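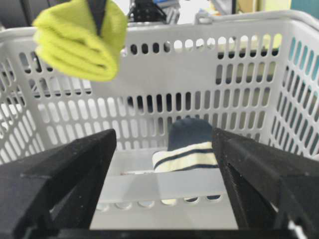 Wernska Household Laundry Diary: data card

Version 1.2
Last updated: 22 April 2022

What the data is

The Wernska Household Laundry Diary is a set of plain text tables recording when and how households did their washing. Each household filled in a short form for every load over a full month, February, and the forms were typed up afterwards. There are 122 households in the set.

The diary was put together to look at shared drying space in blocks of flats. It has since been used for teaching, mainly on courses about survey data, as the tables are small and have the usual faults of anything filled in by hand.

Files

households.csv
One row per household. Number of people, type of building, floor, whether there is a balcony, whether the washing machine is in the flat or shared.

loads.csv
One row per load. Household code, day, start time, programme, temperature setting, type of washing, where it was dried.

drying.csv
One row per load dried indoors. Room, type of rack or line, whether a window was open, time taken down.

codes.txt
Meanings of the short codes used in the other three files. Read this first.

All tables are UTF-8, comma separated, with a header row. Times are local, 24-hour clock.

How it was collected

Households were found through notices in stairwells in two districts, Niltuvitz and Bitance. Anyone over 18 could sign up on behalf of their household. Forms were on paper, one pad per home, and were returned by post or handed in at the Niltuvitz library.

Typing up was done twice by separate people and the two versions compared. Where they differed, the paper form was checked again. The original forms have been destroyed.

Columns that need care

start_time: many people rounded to the nearest half hour. Do not read anything into the peaks at :00 and :30.

temp: this is the setting on the dial. Households with older machines sometimes left it blank when using a cold wash. Blank is stored as NA and has not been changed to 20 or 30.

wash_type: "mixed" was meant for loads with both whites and colours, but 12 households used it for everything. They are marked with flag_mixed = 1 in households.csv.

taken_down: only the hour is given. Where washing was left up overnight, the date belongs to the day it came off the rack, so it can be later than the date of the load.

Hand washing was not asked about. A few people wrote it in the notes column anyway. Those notes are kept, but they are not counted as loads.

Missing data

19 households stopped before the end of the month. Their rows are kept and last_day shows the final day with an entry. A household with no loads in a given week is not the same as one that stopped, so check last_day before working out averages.

Privacy

Names and addresses were never typed up. Floor numbers above 5 are stored as "6+". Free text notes were read through and anything that named a person or a shop was cut.

Known problems

The Bitance forms had a misprint in the drying section, with "bathroom" listed twice. Both boxes have been merged into one code.

Two buildings had a broken dryer for part of the month. They are listed at the bottom of codes.txt.

Licence and citation

Free to use and change, with credit. Please cite as: Stamatopoulos, Wernska Household Laundry Diary, version 1.2.

Changes

1.2: corrected last_day for Niltuvitz, added flag_mixed
1.1: merged the two bathroom codes
1.0: first release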